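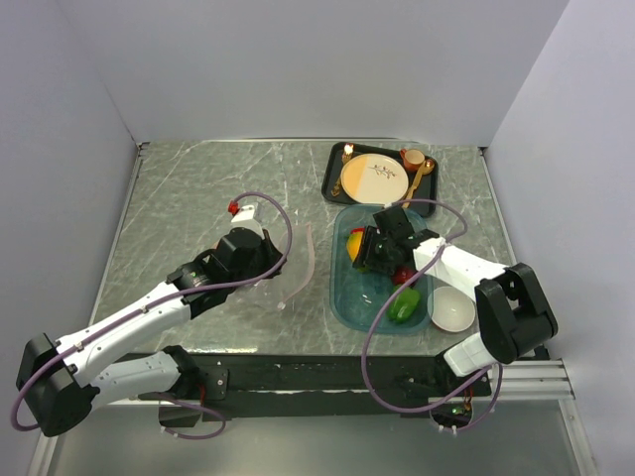

Siso Kitchen -- Counter and Produce Storage Check
Station: Gotwood side, prep table
Month: September
Checked by: Alvar Granström

1. Tabletop and front edge
OK. No chips along the metal strip. Wipe under the black serving tray as well as around it. Crumbs from breakfast service collect there.

2. Serving tray, plate, cup
OK. Check the plate rim with a fingertip before it goes back out. Gold spoon to be hand washed only -- the dishwasher has dulled two of the set already.

3. Zipper bags
Comment. Produce bags must be clear, so the contents can be checked without opening them. Discard any bag with a split seam or a zipper that does not close along its whole length. Bags are reused for 30 days at most, then replaced. The open pack from Yurt is almost finished, order number 195.

4. Non-food items in produce bags
Action needed. Bags used for food hold food only. Anything else comes out, and the bag is then marked for general storage.
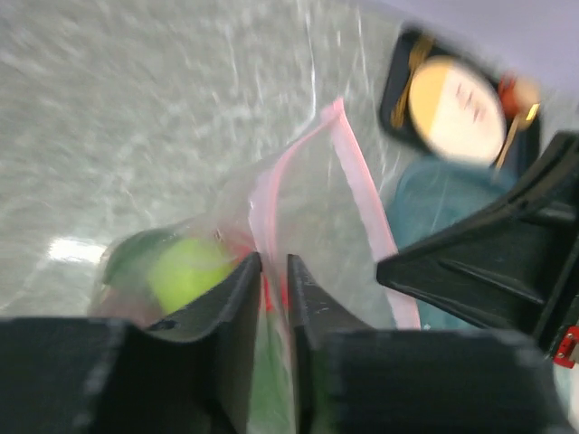
Item 4: tennis ball inside a zipper bag with a pink and red seal.

Wash whatever shared the bag before it is eaten or put away. Change the bag.

5. Loading the bags
Comment. Hard and heavy items at the bottom, soft fruit on top. Ripe avocados and mangoes bruise under an eggplant. Leave enough room to close the zipper without pressing on the fruit. Apples go in a separate bag if the mix is being kept past the next morning.

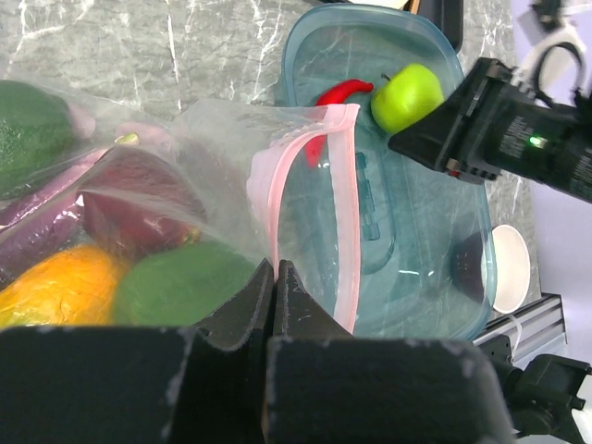 6. Blue container
OK. The molded ridges in the floor hold water, so dry it with a cloth after rinsing. Chili peppers stay away from fruit that is served raw. Lid to be checked against the Cirnavley sheet, page 17.

7. Follow-up
Items 3 and 4 again in 90 days. Initial the sheet on the door when done.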